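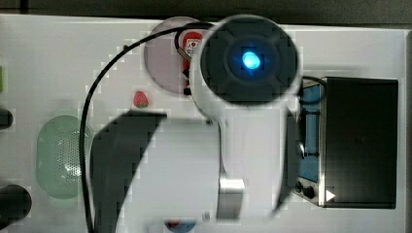
Food Storage and Waste in Shared Kitchens at Desthorpe and Bellamy Halls
Final project report, Household and Consumer Studies

1. Background

Students in the residence halls at Urnstead share kitchens, and most of them are cooking for themselves for the first time. Our group wanted to know how much of the food they buy gets thrown out, and whether the way it is stored has anything to do with it. Earlier class projects looked at the dining hall, where the portions are set by staff. We found no earlier project on the hall kitchens.

We expected fresh vegetables to be the main problem. We also expected students who shop with a list to waste less than those who don't.

2. Method

We used a paper survey and a kitchen check. The survey had 20 questions on shopping, cooking, storage and throwing food away. It was left in the kitchens of both halls in October and collected two weeks later. We got 124 usable forms back. Forms with the storage section left blank were not used.

For the kitchen check we visited 11 kitchens in the early evening, with permission from the residents. In each one we noted how the fridge shelves were divided, whether opened food was covered, and whether anything was labeled with a name or a date. We did not open closed containers or move anything.

3. Results

3.1 What gets thrown out

Bread was named most often, followed by salad greens and cooked rice or pasta. Milk came lower than we expected. Several students wrote in the margin that they buy the small carton even though it costs more per ounce. Meat was rarely mentioned, and a few people said they freeze it the day they buy it.

3.2 Storage

Of the students who answered the survey, 57 percent said they had thrown out leftovers in the past week after forgetting they were there. Containers with lids you can't see through came up a lot in the comments. So did stacking. In Bellamy the fridges are deep and narrow, and things at the back stay at the back.
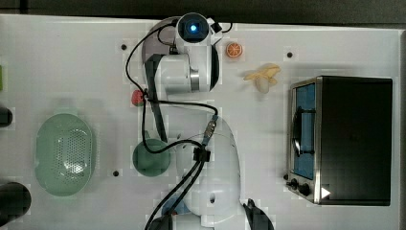

Figure 2. Toy food items and kitchen containers on a white tabletop.

Very few opened items in either hall had a date on them. Names were more common, mostly in Desthorpe, where more people share each fridge.

3.3 Shopping lists

Students who used a list did report less waste, but the difference was small. How often they shopped mattered more. People who went once a week or less threw out more bread and greens than people who stopped at the store on the way home from class.

4. Limits of the study

The survey relied on memory, and people may not want to admit to waste. Nothing was weighed. We also had more forms from Desthorpe than from Bellamy, so the comparison between halls should be read with care. The second hall has a meal plan option that we forgot to ask about.

5. Recommendations

Each kitchen should have a roll of tape and a marker kept on the fridge door. One shelf could be set aside for food that anyone may take. We would also like the fall welcome packet to include a page on freezing bread and cooling rice safely.

A later group could repeat the survey in spring and ask students to keep a one-week log of what they throw out.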